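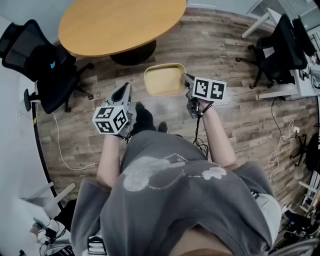
Hand-held grippers with marker cubes, and a yellow tray on the floor.

How to budget for hand-held gripper kit without fooling yourself

The sales pitch for hand-held grippers is that you can record demonstrations without buying an arm. Fair enough. But the pitch tends to stop there, and the spending doesn't. Work through the steps below before you sign anything.

Step 1. Write down the task first

One sentence, plain words: "pick up a shallow tray from the floor with both hands". If you can't write it, you aren't ready to buy. Two-handed work means two grippers, and a quote for "a gripper system" may well mean one. We had a quote from Zorport for £2353 that looked splendid until we read the quantity column.

Step 2. Price the bits round the edges

Marker cubes, mounts, cables, spare fingertip pads, storage, chargers. Ours came to £1041 on top, and none of it was in the brochure. Ask which parts wear out and what each one costs on its own. If the supplier will only sell pads as part of a "service bundle", put the bundle price in your sheet and see if you still like the product.
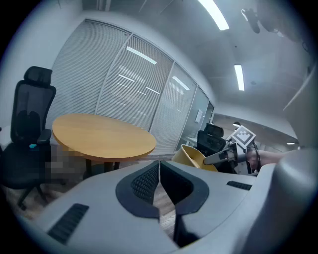

Posted 25 May 2018 by the Holonness workshop desk

Step 3. Look at the room you already have

Suppliers like to suggest a dedicated space. I'd be slow to agree. An ordinary meeting room with a round table and a couple of office chairs will do for a first trial, though glass walls and strip lights can throw reflections, so test your tracking there before paying for blinds or lamps. Walk the floor too. Cable covers are cheap and always get left out.

Step 4. Cost the people

Someone has to hold the things. Price their hours, plus the hours spent checking recordings and throwing out bad ones. Our first plan had a line for this with nothing in it.

Step 5. Ask for a trial, in writing

Kaltau offered us 5 days on loan. Tiwari offered a video. Use your own objects during a loan, on your own floor, and keep the awkward ones in. Get the return postage agreed beforehand.

Step 6. Set a ceiling and a date

Ours was £3202 for the lot. Add Zorport's quote to the extras in step 2 and you'll see we were already over – before a single hour of anyone's time. So we cut the order back and put off the rest until September. If the price is "only good this week", let the week go by.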